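4.2 Door tasks in the Plornari kit

We tested the kit as bought, no tuning. Licence covers the simulator, a parallel gripper and a set of rendered homes, plus the Kultano planner as a paid add-on (we had the trial version). Doors were picked because the vendor's sheet makes most of them. Setup took one afternoon, most of it spent on the licence server. Runs were started by Kingi and scored by Verbruggen from the wrist view only, same as what the policy gets.
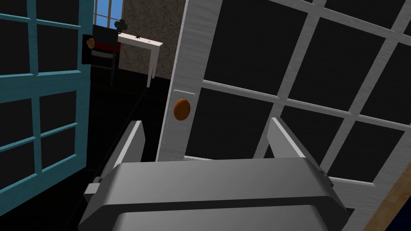 Figure 3. Wrist view in the double-door task, Plornari simulator, fingers open.

Success rates first. Of 1,000 attempts the stock policy opened the target door in 358, and adding Kultano gave us 87 more on the same seeds. Better but not what we'd pay for. Failures cluster on aim. With two glass-paned doors in view, as in Fig. 3, the knobs are small and close to the same shade, so colour of the knob is a poor cue; the frames, one teal and one white, are a far easier one. The stock policy does not seem to use it. Renaming the target in the task file ("teal door", "white door") made no diffrence we could measure. The black glass is a second worry, it gives the depth estimate very little to work with, and we'd like the vendor to offer other glass settings.

Support was quick. Two questions sent, both answered by the next morning, one with a patch for the grasp logger. Manual less good: the chapter on hinge friction stops halfway and the units for closing force are not given anywhere. We assumed newtons.

Logs export cleanly. Replays do not, 8 of them came back with the gripper pose missing and had to be be run again. These are counted once in the totals above. Comparison with the Yilma kit, same task and seeds, follows in 4.3.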